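## 4. Stocking the drinks shelf

The Jisau shelf unit holds upright bottles only. Fit the shelf and dividers as set out in section 3 before you load it.

**Caution:** Do not load the shelf until both side brackets have clicked into place.

1. Wipe the shelf mat with a damp cloth and let it dry.
2. Set the dividers to suit your widest bottle, leaving a little slack on each side. Numbered slots run along the back rail.
3. Tighten each cap by hand. Bottles with a loose cap should go in the door rack.
4. Stand the bottles in rows with the brand name facing the front.
5. Put new stock at the back and move older bottles forward.
6. Slide the front rail across until it stops.

**Note:** The Sternitz rail (part 439) is 33 mm high. Use the Monstead tall rail, 43 mm, for bottles with a narrow base.

### 4.1 Checking labels

Read the storage line on the label before choosing a shelf. On imported drinks it may be in another language, often in small print near the nutrition table. Glare from the shelf light can hide part of the print, so turn the bottle a little until you can read it.

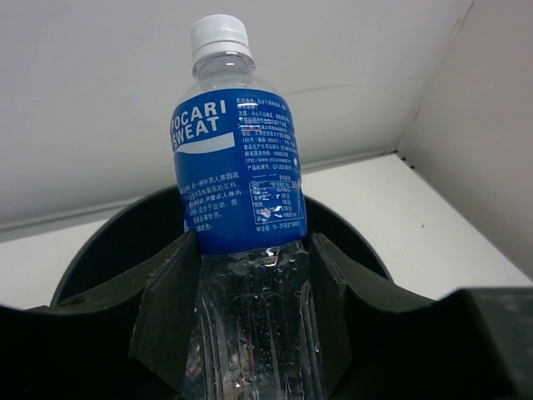
Sports drinks and water go on the middle shelf. Keep milk and opened juice on the bottom shelf, where it is coldest.

7. Check that no cap touches the shelf or ceiling panel overhead.
8. Close the door gently and listen for bottles knocking together. If they do, move the dividers in by one slot.

**Caution:** Never freeze full bottles. The plastic can split as the liquid expands.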